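August, lab book, box-and-lid task

Got on to run 309 before lunch, which I'm pleased about! The plan is still 400 for the club entry, then over to Calvo for the training side. Lindeo crashed twice while saving (both times on the long runs), so I've set the limit to 3000 steps and will see if it behaves. 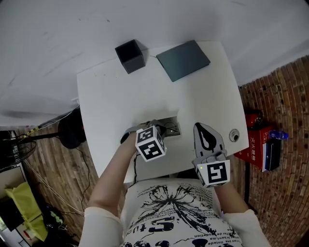

Stoltico Student Robotics Club

Both grippers need their marker cubes facing up at the start – I keep forgetting and then the tracking sulks. Black box on the left, grey slab to the right of it, small gap between. Next time I want to try the slab at more of an angle.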